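Nimal Samarakoon sells a pair of hand-held grippers called the Onik. People use them to do a household job with their own arms, and the recordings are used to train a robot to do the same job. He runs the service side from an office in Trarnville, where I met him on a Friday with Shanthi Sikder, who does a good part of the recording.

The kit is two grippers, the marker cubes that go on them, cameras and cabling. It rents for 84 pounds a day, or customers can send in a task and have it recorded for them. Bathroom cleaning is what they get asked for most at present.

"Kitchens were all anyone wanted last year," Samarakoon says. "Then in September we had three enquiries for toilets in one week."

Sikder says cloths are awkward to pick up. "If you take too much, you get a lump and you can't wipe with it. If you take too little, it slides out. I fold it first now." 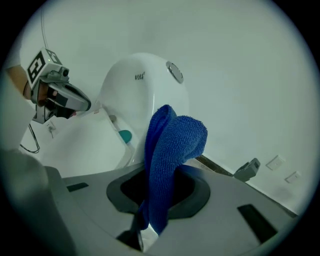

## Cables and wrists

I asked what she would change. "The cables," she said. "You're always thinking about where they are. And the weight, after lunch."

Samarakoon agrees about the cables. A wireless version, the Pimentel, has been tried and put back on the shelf – the batteries made it heavier still. Sikder preferred it anyway.

She wears her own clothes for sessions and keeps her sleeves short.

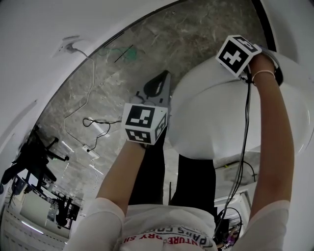

Most customers order 200 recordings of a task to begin with. The largest order so far was for 2,000, from a firm called Rateta, and 1,453 of those have been delivered. Samarakoon wouldn't say what Rateta paid. He did say that he quoted too low, and that the next price list will charge more for any job done bending down.

"My back would like that," Sikder said.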